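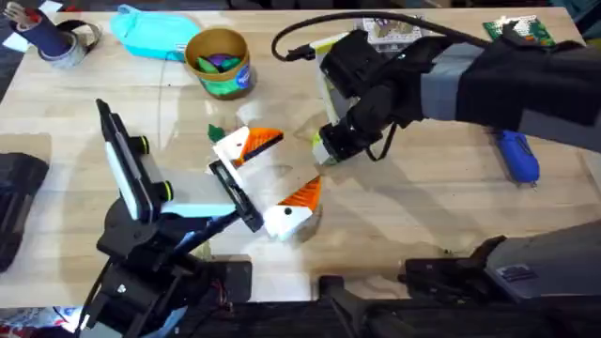
When a company says its robot "never makes a mistake," you are allowed to raise an eyebrow. Robots go wrong a lot, and often the cause is something boring. Take cables. Two robot arms can reach over a table from opposite sides, and each one needs power and a way to get its instructions. Look at the black cable that loops over the top of the table. Every time an arm swings, its cable has to move too. If a cable catches on something, or bends in the same spot too many times, the thin wires inside can break.

One April, something like that happened at a workshop called Udside. An arm was in the middle of a job when it stopped listening. Maiara Bittencourt pressed the stop button on her computer screen, and the arm kept going for 4 seconds. That may sound short. Try counting it out loud while you imagine your fingers in the way!

Her fingers were nowhere near, luckily. But why didn't the arm stop?

The people who sold the control program blamed the cable. It had a broken wire inside, so messages were getting through only some of the time. The "stop" message was one of the lost ones.

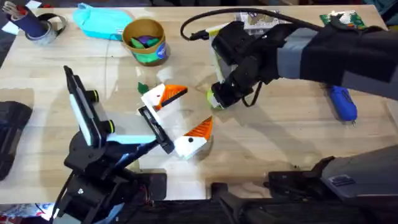 Kumudini Majumder, who looks after safety at Udside, thought that was only half an answer. Cables break. Everybody knows cables break. So why was the arm built to carry on when it heard nothing? If your teacher went silent on the phone while telling you how to cross a road, you wouldn't keep walking.

Engineers have a fix for this called a watchdog. It is a little timer. The computer sends the arm a tiny "I'm still here" message over and over, and each message starts the timer again. If the timer runs out, the arm has to stop by itself. Udside's arm did have a watchdog. Somebody had set it to wait much too long.

The company's leaflet said the system had passed 3000 tests. Kumudini asked how many of them were done with a bad cable. The reply was 2.

A big number can sound great until you ask what was being tested.
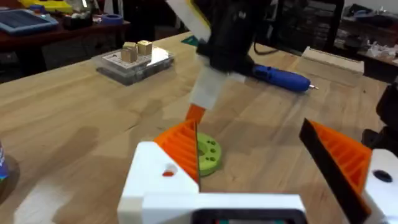 Can a robot tell when a person's hand is in the way?

Some robots can, if they have the right sensors and the sensors are working. Many can't. An arm without them will push against a hand just as it would push against a box, so the safe thing is to keep your hands out of its reach whenever the power is on.

Udside changed the cable and gave the watchdog a much shorter wait. They also put in a big red button that cuts the power to the motors directly, so it doesn't depend on a message getting through. Even that needs checking. Maiara presses it every morning before work starts, and if the arms don't stop, they don't get used that day.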